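Keeping a Small Bathroom Sink Fit to Be Seen

The bathroom sink is the hardest-working square yard in the house and gets the least respect. It takes toothpaste, soap scum, shaving foam and the occasional muddy paw, and in return it gets a swipe with somebody's sleeve. What follows is how I keep mine going on very little effort, which is the only amount I have to give.

Clear it first

You can't clean a counter by steering around the things on it. Everything comes off, goes on the floor or the lid of the toilet, and gets looked at. Half of it will be bottles with a teaspoon left in the bottom. Combine them, use them or let them go. I once found a hand cream that had moved with me from two previous apartments and had clearly stopped trying.

Wipe the bottoms of whatever you keep. A ring on the counter usually has a matching ring on the bottle, and if you clean only one of them you'll be back at it tomorrow.

Go in order

Dry first, then wet. Pick up hair and dust with a tissue before any water gets involved, or you'll spend the next ten minutes chasing one strand around the bowl. Then do the counter, then the faucet, then the basin, and the drain last of all. 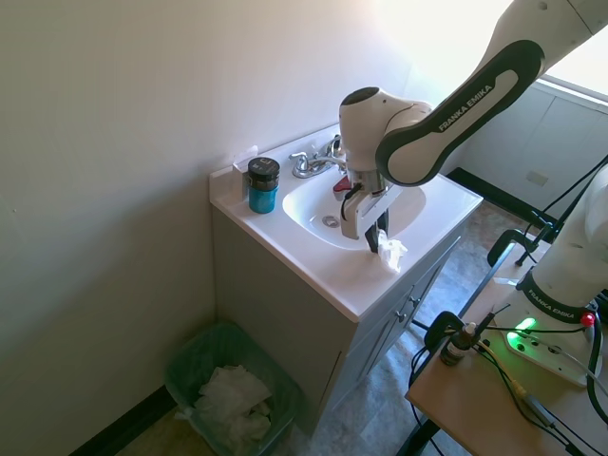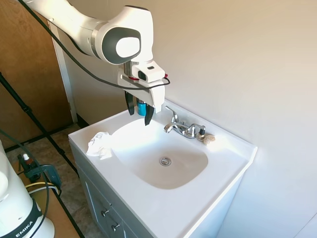
By the Skernberg Home Notes desk
2019-03-22

A one-piece top with the basin molded in is a gift to the lazy. There's no rim for gunk to collect under, so the only real trouble spots are behind the faucet and around the base of each handle. An old toothbrush gets in there. So does a strip of rag pulled back and forth like dental floss, and you'll be better at it than you are at the real thing.

Chrome wants very little: a damp cloth, a drop of dish soap, a rinse, and then a dry cloth right away. The drying is what makes it shine. I bought a bottle of Jollance faucet polish in May, and it has been standing at the back of the closet ever since, looking expensive.

For the drain, lift out the stopper if yours lifts out, and have a paper towel ready for whatever comes with it. Don't look too closely. Rinse with hot tap water and put it back.

What gets to come back

My rule is soap, one thing in daily use and 2 things that are just there to be nice. A seashell counts as nice. A seashell with dust in it counts as a chore, so run it under the tap while you're at it. Anything in a small bottle should stand at the back by the wall, where an elbow can't send it into the basin.

Spare cotton balls, tissues and so on belong in the cabinet. If the cabinet is full, see the hand cream above.

The wastebasket

Line it, and keep a few spare bags folded flat underneath the one in use. Paper towels fill a basket at astonishing speed, mostly with air, so push them down before you decide it's full. Wash your hands after. Then dry them on a paper towel, and admire how the system feeds itself.

Once a week is plenty for the whole business. In between, the tissue you were about to throw out can take a lap around the faucet on its way.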